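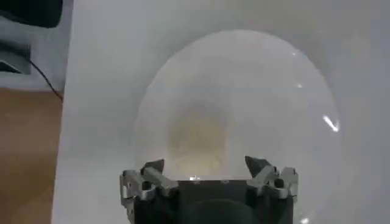

Plain steamed buns: dough, proving and steaming

Written by Leonie Ashby, with corrections from Siriporn Kaewmanee

The method covers unfilled white buns made with instant yeast and a single main prove. Most faults come from the proving stage, so the timings for it are given as ranges.

Ingredients for twelve buns

Plain flour, low protein: 500 g
Water at room temperature: 247 g
Caster sugar: 25 g
Neutral oil: 15 g
Instant yeast: 6 g
Fine salt: a pinch

Weigh the water. A measuring jug can be out by a spoonful or two, and a dough this stiff shows the difference. If the flour is above 11 per cent protein, swap a tenth of it for cornflour. Strong bread flour gives a chewy bun with a puckered skin.

Step 1. Mix

Stir the yeast and sugar into the water and leave for two minutes. Put the flour and salt in a wide bowl, pour in the liquid and stir with chopsticks until no dry flour is left. Add the oil last. The dough will look too dry at this stage. Do not add water until you have kneaded for at least three minutes.

Step 2. Knead

Knead by hand for 8 minutes, or in a mixer on its lowest speed for five. The dough is ready when the surface is smooth and a cut face shows only very small holes. Cover it and rest it for ten minutes.

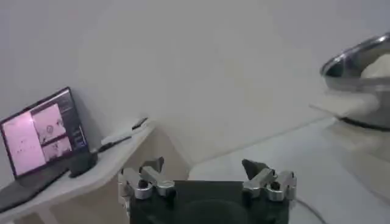
Step 3. Roll out the gas

Roll the rested dough into a rectangle, fold it in three, turn it and roll again. Repeat until the surface stops blistering, usually after five or six passes. A pasta machine on its widest setting does the same job faster. This step gives the finished bun a fine, even crumb. Keep dusting flour to a minimum, as loose flour inside a fold shows up later as a grey line.

Step 4. Divide and shape

Roll the sheet into a tight log and cut it into pieces of roughly 65 g. Cup each one under the palm and turn it until the top is taut and the seam is closed underneath. Set each bun on a square of baking parchment. Work in order, so that the first piece shaped is also the first to be steamed.

Step 5. Prove

Cover loosely and leave somewhere warm:

at 20 °C, 50 to 70 minutes
at 25 °C, 35 to 45 minutes
at 30 °C, 20 to 30 minutes

Judge by weight in the hand as well as by size. A proved bun feels light when lifted on its paper and is about one and a half times its original volume. A light press should spring back slowly and leave a faint mark. A bun that has doubled is over-proved and is likely to wrinkle.

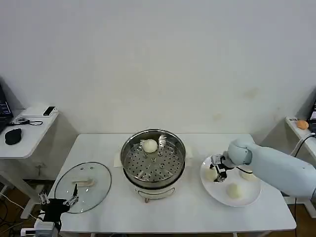 Step 6. Steam

Leave a gap of at least two fingers between buns. Start over cold water and bring it up on medium heat, then steam for 12 minutes counted from the first steady steam. Under a metal or glass lid, wrap the lid in a cloth to catch drips, keeping the corners tied well clear of the heat. Turn the heat off and wait three minutes before opening, then lift the lid slowly and away from you.

Faults

Wrinkled skin: over-proved, or the lid was opened too early.
Yellow patches: water dripping from the lid.
Dense, waxy base: under-proved, or the water was boiling up against the tray.
Large holes under the skin: too few passes in step 3.

Storage

Cool on a rack, then bag. The buns keep for two days in the fridge and about a month in the freezer. Re-steam from frozen for 6 minutes – microwaving works, but the bun hardens quickly as it cools.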